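Workshop notebook: cloths, bowls and the marble top
1 Jun 2019 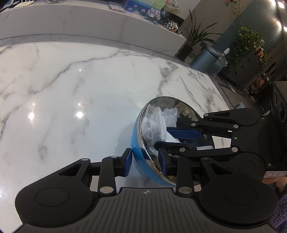
Saturday in the workshop, and I got the whole morning on bowl cloths, which I've wanted since November! Writing it down now while I still remember which pile is which.

Quick background for anyone picking this book up cold. Horgan is our tableware care job, the one with the little leaflet that goes in the box. The leaflet currently says "dry with a soft cloth" and stops there. Soft how? Dry it when? I think we can do a lot better than that, and the fun part is finding out.

Bowl of choice is the blue one, bright blue outside, shiny rim, mirror finish inside. I love this bowl. It's a merciless judge of a cloth, because every bit of lint and every thumb smear shows up in that interior the second you tip it toward the window. White ribbed cloth for the first round. I also tried a flat-weave tea towel and an old flannel out of the rag drawer.

What I noticed, in no order:

The ribbed cloth wants to bunch. Drop it in and it settles against one side in a heap of folds, and if you just push the heap round you miss a strip under the rim every time. Folded in quarters first it behaves beautifully. One slow lap under the rim, one lap lower down, then the bottom last.

Tilting the bowl helps more than I expected. Flat on the table you're fighting the curve with your knuckles. Tip it and the wall you're working on comes round to meet you.

The flannel left fluff everywhere. Colour me unsurprised, but it was quite a show in that mirror. Back to the rag drawer with it.

Flat-weave towel: fine on the outside, drags on the inside. Possibly just needs a few more washes. Stollitholm batch, bought new, and they come stiff.

Wash count matters!! I pulled two ribbed cloths, one straight out of the packet and one that's been through the machine loads of times, and the old one picked up the water in half the fuss. Should have been tracking this from the start. From today every cloth gets a stitch of coloured thread in the hem for each wash, and if that gets silly we'll go to a laundry pen.

Weighed the new ribbed cloth before and after as well. 130 g dry, 162 g after one bowl. No weight for the old cloth, I'd already wrung it out before I thought of the scale. Bother.

Note on the table. The white marble is gorgeous to work on and the grey veining is a nuisance for exactly one thing, which is spotting drips. On the plain white parts you can catch a drop by leaning down and looking along the surface. Over the dark branchy patch on the right I lose them completely. So: do the drip checks at the other end, or put a tray down. Also, no vinegar on the marble, ever, not even "just a splash". The Zevila rinse has citric acid in it so that stays over by the sink.

Cloth stock: 364 in the cupboard by the sheet on the door, nearly all of them ribbed. Haven't checked the sheet against the shelf.

Draft wording for the leaflet, rough:
"Fold the cloth in quarters. Tilt the bowl toward you and wipe under the rim first, then work down to the base. Wash new cloths before first use."
I like it. Short enough to fit under the drawing.

Still to do
- same again with warm rinse water
- 4 washes on the Stollitholm towels, then retry the inside
- second bowl from the Hatance shelf, the brushed one, to see if lint even shows on it
- find the good scale, this one drifts
- thread, any bright colour except white

Ribbed cloths are on the line out the back, flat-weaves in the basket. Please don't use either lot for the bench!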